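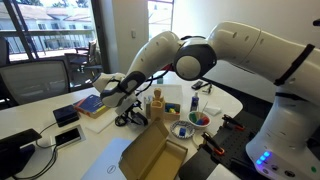
White robot arm over a white table, blue lights on the base

Subject: Re: [walks-and-ferries] Two nights in Kerkport or straight on to Flodonholm?

Replying to the list as a few people asked the same thing off-list last month.

> We have five days in July and want to see Flodonholm without
> rushing. The Jonesel timetable has a boat at 11 and another at
> 13.30 and I can't tell which of them stops at Owino. Is it
> worth breaking the journey at Kerkport for two nights, or is one
> enough? We are two adults and a nine-year-old, reasonable
> walkers, no car. We'd like one proper hill day if the weather
> allows. Also, do we need to book the boat, or can we turn up?

I've done the trip four times, twice with children, so I'll take your questions in a slightly different order.

The boats first. The 11 o'clock goes direct to Flodonholm. The 13.30 calls at Owino on the way and takes nearly an hour longer. On the printed timetable the Owino stop is shown by a small letter beside the time, and the key is on the back page, so most people miss it. On the website you have to click on the sailing to see the calls. If you want Owino, take the 13.30 and get off there, then pick up the same boat the next day. Jonesel let you do that on one ticket as long as you tell them when you buy it. If you forget to ask, you pay again for the second leg.

You do need to book in July. The boat carries 300 passengers and I have seen people left on the quay at Kerkport with their bags, including a family who had a cottage paid for on the other side. Foot passengers are supposed to be at the gate half an hour before. They do close it.

Kerkport. One night is enough for most people. The old harbour, the net sheds and the church on the hill will fill an afternoon, and the walk out to the light takes an hour and a half there and back on a good surface. I would only stay two nights if your train gets in late, because then you lose the first day altogether. The rooms near the station are cheaper but you hear the goods trains. The ones above the harbour are quieter once the pubs shut, and you can walk down to the boat in ten minutes with a rucksack. With wheeled cases I would go round by the road, as the steps are steep and uneven.

There is one decent supermarket in Kerkport, behind the bus station. Do your shopping there. The shop on Flodonholm is fine for bread, milk and tins but everything costs more, and it shuts for lunch.

Flodonholm itself. The hill is 1,074 feet, so it isn't a big one, but you start from sea level and the top third is rough. With a nine-year-old I would allow five hours including lunch. The usual path leaves from the school and follows the wall as far as the second stile. After that the ground gets boggy and the line on the map is not where people walk now – keep to the right of the stream until you see the cairn, then cross. In a dry spell you can come down the north side to the beach and walk back along the road. After rain I would go back the way you came, as the slabs on the north side are slippery and there is no way round them.

If the cloud is down, don't bother with the top. Walk round to the chambered tomb instead, which is flat nearly all the way and has a good beach at the end of it. There's a bus back at ten past four from the road end. It is a minibus and it doesn't wait.

The tomb is unlocked and you can crawl in. Take a torch, and trousers you don't mind getting muddy. Ours were filthy for the rest of the holiday.

Owino. I like it more than most people on this list seem to. There is one place to stay, one café, and a ruined chapel that you can reach on foot at low tide. Check the tide table on the café door before setting out, and leave the chapel two hours before the water is due back. The seals are usually on the skerry on the west side. If you have only five days, though, I think Owino is the thing to drop. It uses up most of two days once you fit in the boats.

So with your dates I would do this:

Day 1: train to Kerkport, harbour in the evening
Day 2: the 11 o'clock boat, easy walk to the beach in the afternoon
Day 3: hill if clear, tomb if not
Day 4: whichever you didn't do
Day 5: morning boat back and train home

That gives you two chances at the hill, which you may well want. We had three days of low cloud last summer and got up on the fourth with an hour to spare.

A few odds and ends. The campsite has moved to the field above the pier and has hot showers now, coins only. Midges are bad in the evening if there's no wind, worst near the trees. Phone signal is good on the pier and poor everywhere else. The 1:25,000 map is worth having over the smaller scale one, mainly for the walls.

On the return, note that the boat back is sometimes moved forward when the forecast is poor. Jonesel send a text if they have your number, and put a notice up at the pier as well. Ask at the pier office the evening before in any case, and don't book a tight train connection. I would leave two hours.

One question of my own for anyone who has been this year: is the footbridge below the school back in place? It was out when we were there and the detour added a mile of road each way.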